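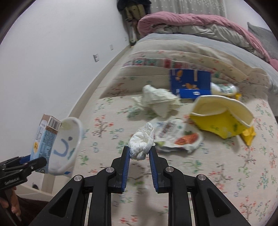 Section 4: Setting up your sorting corner

By now you have the Taturau scale out of its box and the batteries in, so we've reached our favourite part of the guide! In this section you'll choose a spot, set out your tubs, teach the scale what each one weighs and run your first weigh-in. Leave yourself an evening for it if you can. It doesn't take that long, but people tend to start rearranging the cupboard under the sink halfway through (we certainly did).

Before you start

You will need:
the Taturau scale and its rubber mat
your own tubs, buckets or boxes, one for each kind of waste
the sheet of Foltier labels from the lid of the box
the logbook and a pencil
a cloth

Choosing the spot

1. Pick a hard, level floor or worktop. Carpet gives poor readings, and so does a springy floorboard.
2. Lay the rubber mat down first, ribbed side up, and set the scale in the middle of it.
3. Press each corner of the scale in turn. If it rocks, turn the foot at that corner until it stops.
4. Leave enough space behind the scale to lift a full tub on and off without scraping the wall.

Caution: Keep the scale at least an arm's length from the hob and out of direct sun. Don't stand on it – it is built for tubs, and a person's weight will bend the plate.

Choosing your tubs

You really don't need to buy anything here. Ice cream tubs, seaside buckets, an old washing-up bowl with a chip in it: all of these are fine, and a mixed bunch is easier to tell apart than a matching set. Most homes start with food scraps, paper and card, cartons and plastics, and everything else. Add a tub for glass if you get through a lot of jars.
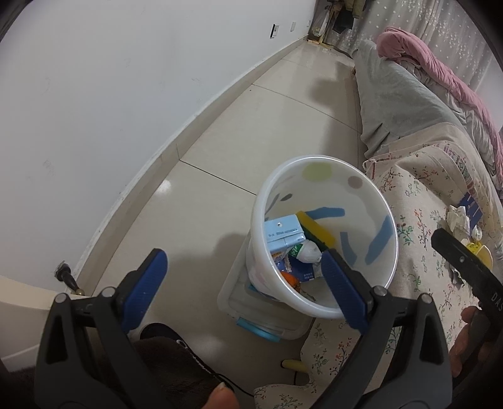 A small bucket with a wide rim makes a good tub for general rubbish.

Note: Used tissues and stained paper cups go in general rubbish unless your council says otherwise. Drinks cartons vary a great deal from one area to the next, so look yours up once and write the answer inside the front cover of the logbook.

Labelling

1. Wipe the outside of each tub and let it dry fully.
2. Peel off a Foltier label and press it on just under the rim, where you'll see it from above.
3. Write the name of the waste and a tub number in pencil. You may well change your mind in the first fortnight!
4. Copy the tub numbers on to page 5 of the logbook.

Teaching the scale your tubs

The scale can take off the weight of the tub for you, so that you only ever record what's in it. It can remember as many as 49 tubs, which should keep even the keenest household happy.

1. Switch on and wait for the line of zeros.
2. Put the empty tub on the scale. The reading should settle within a few seconds.
3. Hold down TUB until the number flashes.
4. Use the arrows to match the number on your label, then press TUB again. You'll hear two short beeps.
5. Lift the tub off and carry on with the next one.

Note: If you line your tubs with bags, put a bag in before step 2. Change to a thicker bag later and you'll want to teach that tub again.

Caution: Any tub lighter than the plate can feel will show as dashes. Stand it inside a heavier one and teach the scale the pair together.

Your first weigh-in

1. Select the tub number with the arrows.
2. Place the tub squarely on the plate and let go of it.
3. Wait for the steady sign, then write the reading in the logbook under today's column.
4. Empty the tub, rinse it if it needs it, and put it back in its place.

Don't be put off by your first set of numbers. Food scraps are heavy, full stop, and some 500 grams after a big Sunday-style roast is nothing to fret over. Paper hardly seems to weigh a thing until you've had a clear-out. The fun comes after a few weeks, when you flick back through the pages and start to see your own habits – we love this bit, and the children of the house usually take over the pencil.

Minoru Shimada, who wrote the logbook pages, suggests weighing at the same time each evening, before the washing-up. If you miss a day, leave the box blank and don't guess.

If something isn't right

The reading keeps drifting: check for draughts, and make sure no part of the tub is touching the wall.
The reading is below zero: the wrong tub number is selected.
The scale shows LO: change all the batteries together.
Two tubs have the same number: teach either of them again under a new number and correct its label.

Spare labels and mats come from Multidis, quoting the code under the plate. If you have the older Ladefoged plate, follow the steps above but use the SET button wherever we say TUB.

Section 5 covers the monthly totals page.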